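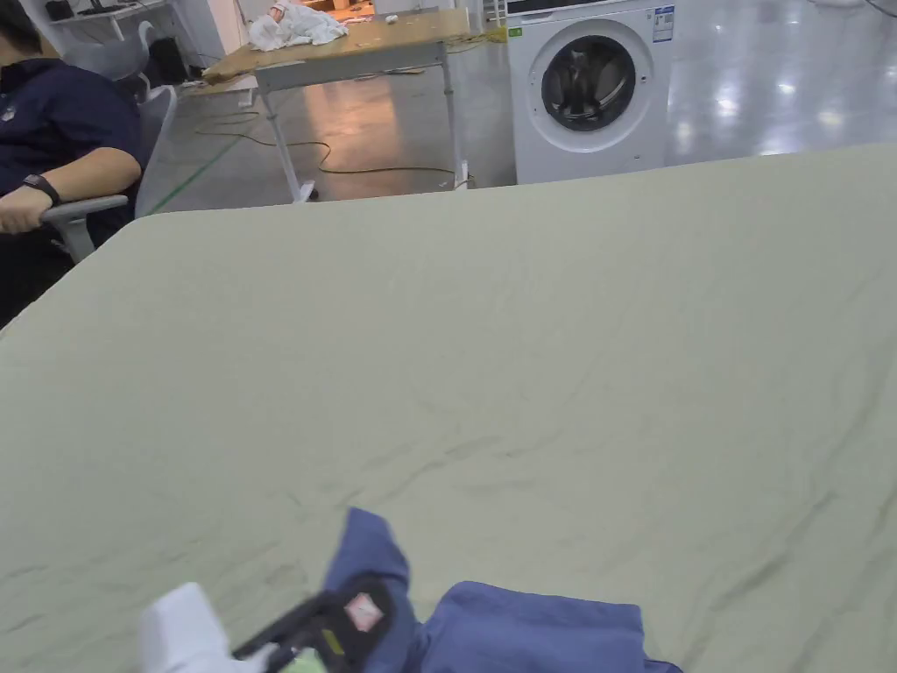
March, 9:40 a.m. Flukeck handheld gripper kit, trial unit, entry 4

Purpose: decide whether to keep the kit past the loan period or send it back to Vestar. Garment work only. Rigid parts were covered in entries 1 and 2 and I have nothing to add to them.

Setup as before. Green cloth left on the table. Fitriani asked if we should pull it off and work on the bare top. I want to keep it for now. Fabric on fabric drags more, and the grasp has to be cleaner to get a corner up without towing the whole garment along.

Test piece: the blue garment. Task: pinch corner, lift, fold over, release, square up the edge. Same order every time. Operator for the first block was Sutrisno, second block Anisa.

Logged so far: 391 attempts, 362 usable. Of the rejects, 22 were tracking dropouts and the rest were operator error (wrong order, or the trigger let go early). Dropouts cluster near the end of a block. Suspect battery voltage, not confirmed. Swap packs earlier next time and see if the cluster moves.

Notes on the jaw:

Pinch on a single layer is good. Pinch on a folded edge is good if you come in low. Coming in steep, the tips push the cloth down before they close and you get a wrinkle in place of a grasp. Sutrisno had worked this out by his second run. Anisa needed longer, but her folds ended up straighter.

Release is the weak point. The jaw opens fast and the top layer springs back with it. Hidayah thinks the return spring is too stiff for textiles and that Vestar sells a softer one. Checked the parts list in the manual: two springs listed, no stiffness given for either. Asked them by email.

Trigger travel is long. Fine for an hour, then the index finger complains. Both operators reported it separately. Would not sign off a full shift on this without a changed trigger or a rotation.

Notes on the software:

Export works. Timestamps are in local time with no offset stored, so anything merged with the Cullmont recordings has to be shifted by hand. Shivam has a script for this; it is in the shared folder under "shift", and it needs the start time typed in. Do not run it twice on the same file. I did.

Calibration takes 2 minutes and holds through a battery change. It does not hold if the handle is knocked. There is no warning when it goes out, you only see it in the plots later. This is my main complaint and I have put it first in the letter.

Compared with the Pattinasarany unit we had on loan last year: lighter in the hand, better jaw, worse software. The older one also refused to record when calibration was off, and I would like that back.

Open items:

Battery swap test, next block. Sutrisno.
Spring question, waiting on Vestar.
Repeat the steep approach with the cloth removed, short block only. Anisa.
Price for a second handle. The quote covers one handle and one charger, and the service plan is listed without saying if it includes return shipping. Fitriani to call.

3:15 p.m. Vestar answered. Softer spring exists, ships separately, fitted by the customer. Ordered one. Holding the decision until it has been through a full block.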